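# Ticket 242: Low hot water pressure, second-floor shower rooms, Nestetbridge residence

**Status:** Resolved, monitoring
**Priority:** 2
**Raised by:** Residence office
**Assigned to:** Building Services, Junddale

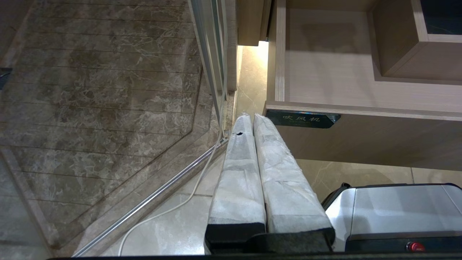 The residence office reports that hot water pressure in the second-floor shower rooms falls sharply between 06:30 and 08:00. Cold water pressure is normal throughout. The first and third floors are not affected. The fault was first noted in October, shortly after the annual service of the hot water plant.

## Initial checks

Shower heads in two rooms were removed, descaled and refitted. There was no change. The isolation valves to each room were found fully open. The thermostatic mixing valves were tested against the commissioning sheet and were within limits.

The office was asked to confirm whether the fault is present outside the morning period. Reply received: pressure is acceptable after 09:00 but remains lower than on the other floors.

## Entry 2

Flow was measured at the branch serving the second floor. With one outlet open the reading was satisfactory. With four outlets open the flow dropped by more than half. The same test on the third floor produced only a slight fall, which points to a restriction on the second-floor branch and rules out the main pump.

The plant log was requested from Gerndale, the service contractor. It records that the Brouwer circulating pump was set to 900 litres per hour at the end of the service. This agrees with the design figure and no adjustment was made.

## Entry 3

The strainer on the second-floor hot branch was isolated and opened at 10:15. The mesh was almost completely blocked with scale and fragments of old jointing material. It is likely that this debris was released when the calorifier was drained and refilled. The strainer is not listed on the service schedule and there is no record of it having been cleaned.

The mesh was replaced, the branch flushed, and the system returned to use at 11:40. Outlets were run until the water was clear.

## Result

The four-outlet test was repeated and the reading now matches the third floor. The office has confirmed that no complaints were received during the following morning period.

## Further action

- Gerndale to add the second-floor strainer to the annual schedule, under asset number 146.
- Building Services to inspect the first-floor and third-floor strainers at the next planned visit.
- Residence office to report any return of the fault under this ticket number. A new ticket should not be opened.

The cost of the replacement mesh is to be charged to the planned maintenance budget. The access notice for the second-floor riser cupboard has been withdrawn and the key returned to the Nestetbridge office.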